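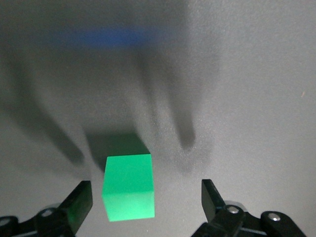
Progress report to the Bendarel Fund
Bistutine Community Workshop – robot arm program
Report on the open day

Hi all,

You asked for something a bit less stiff than the last report, so I've written this one the way I'd tell it to you over a cuppa. The formal budget sheet is attached separately and hasn't changed since the last one, apart from the catering line, which I'll get to.

The short version: we held the open day on 5 Oct 2019, the arm ran for most of it, 44 people signed the visitors' book and we've come away with a much clearer idea of what the rest of your money should be spent on. We also blew a fuse, but that was the urn.

Where we were up to beforehand

When I last wrote we had the arm bolted down and moving, and not much else. The gripper had arrived from Closik with the wrong mounting plate, and it took two lots of emails and one fairly frank phone call to get the right one sent. It went on without any drama once we had it. The wrist camera was fitted the same week, and Koen Verbruggen spent a couple of evenings getting the picture from it up on the big monitor so people at the back of a crowd could follow what the gripper was doing. That was his idea and it was easily the best decision we made. I'd been planning on asking everyone to lean in!

We'd promised you a public demonstration by the end of October, so we got in with a bit of time to spare. I'm quite pleased about that, as you'll remember the heating controls project ran over by a whole season.

What we showed

The main demo was the simplest one we have. A visitor puts a coloured cube down on the grey work surface, the arm comes over the top of it, the camera finds the colour, the fingers line up on either side, and it closes and lifts. Then it carries the cube across to a tray and goes back to its starting spot. Green is the colour it likes best, so we used the green cube for nearly everything in the morning. (Yellow is still hopeless under our lights. More on that below.)

I had worried that picking up a cube would be a bit underwhelming for people who've seen videos of robots doing backflips. It wasn't at all. I think it's the waiting that does it. The arm comes down, stops with its fingers wide open, has a think, and the whole room goes quiet. When it got the cube there was a cheer every single time, and when it missed there was a groan you could hear in the car park.

We ran the demo in sessions of 10 minutes with a break between them so the arm could be checked over and I could have a sit down. In the afternoon we let people have a go with the hand controller, which was not on the program I sent you. So many kids asked that Koen set it up during lunch, with the speed turned right down and one of us on the stop button the whole time. We had a line to the door from then on. One girl who told me she was nine got the cube into the tray on her first try and then very patiently coached her dad through his.

The group from Campos came too, as they'd said they would. They've got a similar arm sitting in a storeroom that no one has had time to set up, and they wanted to see how we'd gone about it. They stayed for three sessions, took a lot of notes and asked better questions than I had answers for. I've promised them a copy of our setup notes once I've tidied out the swearing.

How it went, warts and all

The morning was smooth. The first three sessions went off without a single dropped cube, and I got a little bit smug.

Then the sun came round. We have those high windows along the north wall and I had simply never been in there with the arm running at that time on a bright day. The light across the work surface changed, the shadows moved, and the camera started having trouble telling where the cube stopped and its shadow began. The arm would come down a bit to one side, close on nothing, and go off to the tray very proudly with empty fingers. People loved it. I did not love it. We taped butcher's paper over two of the windows and it settled down, though it was never quite as good as it had been first thing.

Even when it's going well the arm throws its own shadow on the surface, and that's something we'll have to live with or light our way around. Koen thinks a pair of diffused lamps either side would fix most of it. I'd like to try that before we spend any money on software.

The other hiccup was the urn, which was on the same circuit as the monitor. We lost the picture for one session. The arm itself was fine, being on its own supply, but it does explain the extra item on the catering line: we bought cold drinks for everybody and gave up on tea.

No one was hurt, nothing was broken, and the taped line on the floor did its job. I'd make it a proper barrier next time, all the same. Toddlers do not respect tape.

What people told us

We left feedback cards by the door. Most of them were kind and a few were really useful. Several people wanted to know what the arm was actually for, and fair enough, I don't think we explained that well. We talked a lot about how it works and hardly at all about the sorting jobs we want it doing for the repair bench. Next time we'll have a box of real bits and pieces beside it, even if it can't pick them all up yet.

A retired machinist wrote a full page on finger pads, back and front. He reckons the flat ones we've got are fine for cubes and will be useless for anything round, and suggests a set with a shallow V cut in them. We tried a tennis ball after everyone had gone home and I'm sorry to say he's right. I've rung him and he's coming in to help draw some up.

Two of the high school teachers asked about bringing a class through. I said yes before checking the calendar, so if you hear grumbling from the woodturners, that's why.

Money

We've spent what we said we would on the arm, the gripper and the camera. There is $1000 left in the equipment line. I'd originally put that down for a second camera, but after the open day I'd like your okay to use it differently – lamps and blinds first, then a proper barrier, then material for the new finger pads. The second camera can wait. If the lighting is sorted I'm not sure we need it at all.

I'm not asking for any more on top. I know you've heard that from me before, but this time the quotes are in and they're attached.

What's next

Over the next 4 weeks we'll put the lamps up, get the blinds in and run the same cube demo at different times of day to see whether the afternoon problem has gone away. Koen has made a log sheet for it and everyone who runs a session is meant to fill it in, me included. After that it's yellow. I'd like to be able to tell a six-year-old that yes, she can use the yellow one, and not have to steer her gently back to the green.

The finger pads will go along in parallel, depending on how quickly we can get time on the mill. Then we'll have a first go at the sorting job with large bolts, which are at least a sensible size and don't roll very far.

If any of you would like to come and have a go yourselves, just ring the workshop and ask for me. Mornings are best until the blinds are up. I still owe you the signed safety checklist from the day, and it'll come through with the receipts as soon as I've found the page the cold drinks were spilt on.

Cheers, and thanks again for backing this one.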